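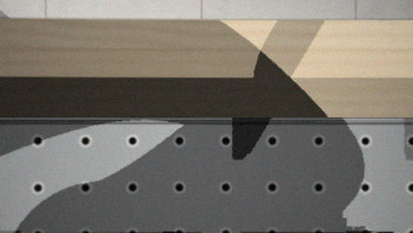
Betreff: Re: Heckträger Furo, Stützlast

Sehr geehrte Listenmitglieder,

zur Anfrage vom Februar nimmt die Technikstelle Kustberg wie folgt Stellung.

> Mikkel Ragnarsson schrieb:
> Darf der Furo mit Rampe an jede Kupplung? Er wiegt fast 10 kg mehr als der Udlow.

1. Maßgeblich ist die Stützlast des Fahrzeugs -- Träger und Ladung zählen zusammen.
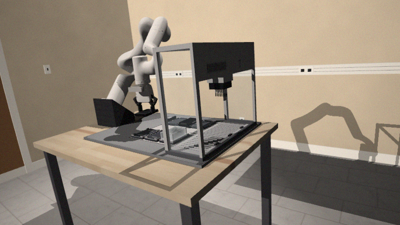

2. Die Rampe ist vor Fahrtantritt mit beiden Bolzen zu sichern.

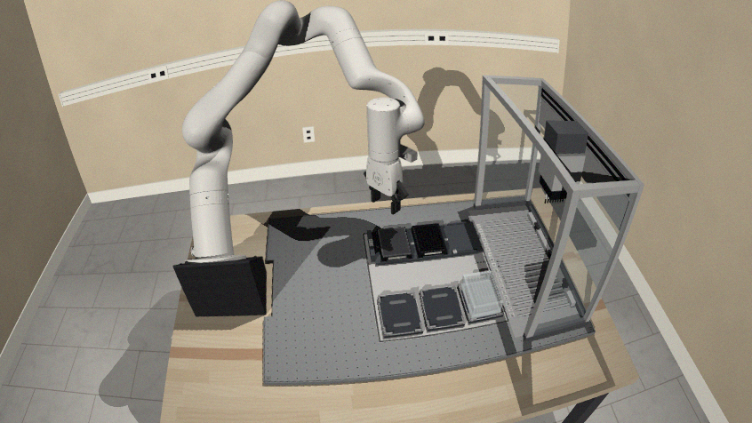
Die Bolzen sind nach 500 km nachzuprüfen.
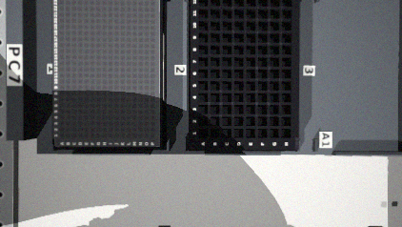

Träger mit der Aufschrift PC7 am linken Balken

Mit freundlichen Grüßen
Technikstelle Kustberg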